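Sorting by Robot: What Changes for the Packers?
Student project report, November

Our group spent two afternoons at Cimano, a small firm that packs wooden toy sets. Before the arms came in, each packer placed roughly 2,000 blocks a shift by hand.

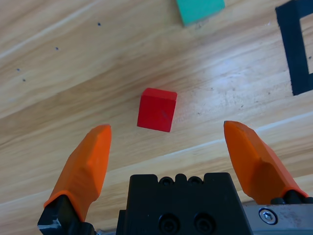

Kevser Yüksel has packed there for years, and she loves talking about the change! Her wrists hurt less, she says, but she misses chatting across the table. Now she checks colors, resets the arms and teaches new people – a job that didn't exist before.
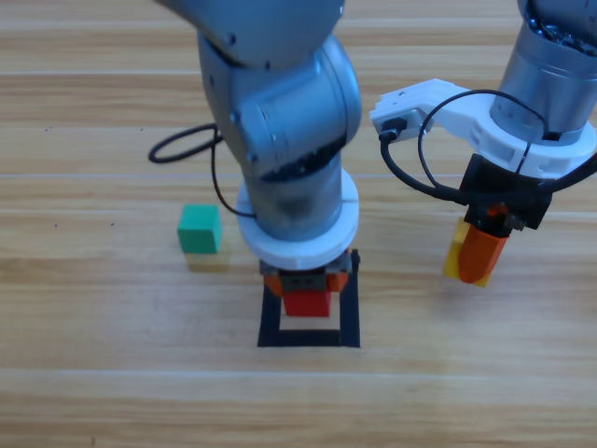

Figure 2. Two arms at work on one table, red block at the marked square.

We also gave out a survey and got 57 answers. Most people liked the new tasks. Xóchitl Sandoval, the shift lead, wants more training time, and we agree with her.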